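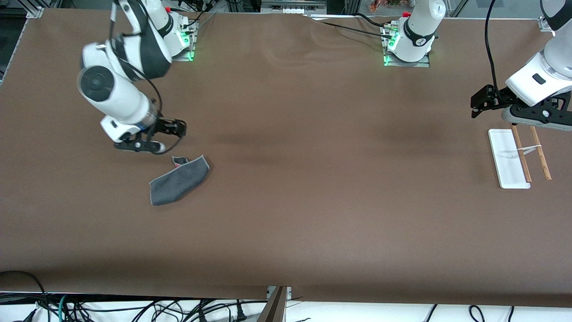

Fikre Gets Its Long-Awaited Walker, and a Whole New Chapter of History to Go With It

Players of the tabletop game Civulov have been asking for a proper walker for the marsh-dwelling Fikre faction for so long that the request had become a sort of greeting among them, and so there was a good deal of happy noise when Clandix, the small studio behind the game, announced that one is coming in August. It is called the Stodetti, it goes on four legs, and it arrives with a 28-page booklet of background that may please the readers among us even more than the model pleases the painters.

For anyone who has drifted away from the game for a while (it happens to us all, and you are very welcome back), the Fikre are the people of the drowned lowlands, descended from canal builders who stayed behind when everyone with any sense moved uphill. They have always been strong on foot and stronger in boats. What they haven't had is anything tall. Their opponents have been bringing siege wagons and armored beetles to the table since the second edition, while the Fikre player has been hiding in the reeds with a handful of net-throwers and hoping for rain.

The Stodetti changes that, though perhaps a little more gently than some had hoped. According to the rules preview Clandix shared with its newsletter readers, the walker moves slowly on dry ground and gets no bonus at all on roads. In water, mud, or reeds it ignores every movement penalty in the book, and it may carry up to six foot troops on its back deck while it does so. It costs 100 points before you add any weapons, and since a standard evening game is played at 2000, there is room to bring two or three and still have an army left over to stand around their ankles.

The back story is where the studio has really let itself go, and I mean that as the highest compliment. In the booklet, written by Moushumi Cassim, we learn that the Stodetti was never meant for war. It began as a dredger, a patient machine built to stand in the middle of a canal and scoop silt out of the bottom from dawn until the supper bell. The canal guilds built sixteen of them, gave each a name and a bell of its own, and assigned each to a single stretch of water. When the floods came and the canals stopped being canals, the machines went on working. Generations of Fikre children grew up hearing bells out in the fog, and mothers told them it was only the old dredgers, tidying up.

It was a net-mender called Old Ossa, the booklet says, who first climbed aboard one and found that it would go where she leaned. She rode it home and parked it beside her house, where it dug her a very fine duck pond overnight. The first use of a Stodetti in battle came some years later and was more or less an accident, involving a toll dispute, a collapsed bridge, and a local baron who had mistaken the thing for an island and pitched his tent on it.

"I wanted them to have a machine that was fond of them," Cassim wrote in the newsletter. "So many of the big engines in Civulov are stolen, or cursed, or dug up by somebody who ought to have left them alone. I thought the Fikre should have one that had simply been there the whole time, doing its job, and that came along when it was asked."

Longtime readers will notice that this settles, or at least pokes at, a question that has been hanging over the setting since the first rulebook. There was a line on the old map of the lowlands, printed very small beside the Heron Locks, that read only "bells heard here." People have had theories. A drowned temple was the favorite for many years, and there was a spirited group who held out for giant frogs. Cassim confirms in the booklet that the bells belong to the dredgers, although she adds that the Fikre have only ever found fifteen of the machines, and that the bell at Heron Locks doesn't match any of them. So the frog people may keep their hats on for now.

The model itself is the work of sculptor Dinesh Kushwaha, whose last piece for Clandix was the much-loved Reed Widow. The preview material lists a hull, four legs that can be fixed in a standing or wading pose, and a choice of two front ends. One is the original dredging scoop, which in the rules hits hard but only at things directly in front of it. The other is a harpoon frame, which can reach across half the table and drag a smaller model toward the walker if the dice are kind. Kushwaha has also designed a set of deck clutter, sold in the same box, with baskets, coiled rope, a cooking pot, and a heron that doesn't do anything in the game whatsoever.

He explained in the same newsletter that the legs took the longest. His early versions had feet like an elephant's, round and heavy, and he was quite pleased with them until it was pointed out to him that a creature which walks in mud needs to spread its weight and then pull free again. He went away and looked at wading birds for a couple of weeks. The finished feet have three long toes that fold together when the leg lifts, and they're modeled both ways so you can have one foot coming up out of the water while the others are planted.

Reaction among the clubs has been friendly on the whole, with the usual amount of arithmetic. Rajkumari Sisodia, a Fikre player of long standing and the winner of last year's Lantern Cup, was given an early copy of the rules to try and has been kind enough to share her thoughts with this site. She likes the walker very much and thinks people are going to use it wrongly for a month or so.

"Everyone will want to march it up the middle, because it's big and it's new and we've waited such a long time for it," she told us. "Please don't! It's slow, and the armor is only decent. Put it in the water on one side, fill the deck with net-throwers, and let the other player worry about it. I've had my best results when it hardly fought at all."

She was less certain about the scoop. In nearly 28 practice turns with it she had managed to hit something worthwhile on only a few occasions, and one of those was a barn. The harpoon seemed to her the better buy, particularly against cavalry. She did say that the scoop comes into its own in the canal-clearing scenario printed at the back of the booklet, where it can remove obstacles that would hold up anyone else for the better part of the game.

Mamta Pandey, who looks after the rules at Clandix, has already answered a few of the questions that came up when the preview went out, and it may save some letters if we repeat them. The troops on the deck can throw nets while the walker is moving, but can't use bows. They may be shot at separately, with the usual benefit for cover. If the Stodetti is destroyed in deep water, each model aboard must roll to swim, and Fikre troops pass on anything but a one. The harpoon can't drag a model that is inside a building, however much you might enjoy the idea. And yes, a Stodetti can carry a Reed Widow, provided nobody else is up there with her, as the rest of the crew would quite sensibly refuse.

There is also the matter of the bell. Every Stodetti has one, and once per game the player may ring it. All Fikre models within hearing (that's twelve inches, or eighteen if you are using the fog rules) may recover from fright at once and make a short move toward the sound. Pandey said that this rule went through more versions than everything else in the release put together. At one stage the player was expected to bring an actual bell. This has been dropped from the required rules and now appears as a suggestion, and those of us who play in a shared hall with thin walls will have to use our judgment.

The names of all the known dredgers are printed on the inside back cover, along with the stretches of water they used to tend. Patience of the Lower Weir is there, and Aunt Copper, and Slow Thursday's Child, and the splendid Bring a Blanket. Players who would like their walker to be one of these in particular can pay a few extra points for a named machine with a small ability of its own. Aunt Copper, for instance, can't be frightened by anything, and Bring a Blanket lets one wounded passenger recover during the game. A sixteenth line has been left blank on the list.

The box will be sold through the studio and the shops that normally carry Civulov. The booklet comes with it, and there will be a separate printing for readers who don't play or who have sworn off buying models until the last lot is painted. Cassim's background text is the same in both, but the separate printing leaves out the unit rules and includes a longer version of the Old Ossa story in their place, with the song the children sing about the duck pond.

Existing Fikre players needn't replace anything they own. Pandey has said the army list will be updated to include the walker at no cost, and that nothing already in the list is changing its points, net-throwers included. A short guide to painting mud, river weed, and old bronze is being put together by Poonam Bhardwaj, whose lowland terrain boards will be familiar to anyone who reads the studio's newsletter to the end. She'd be glad to hear from readers who have found a good way of doing wet rope, and letters can be sent to her care of Clandix.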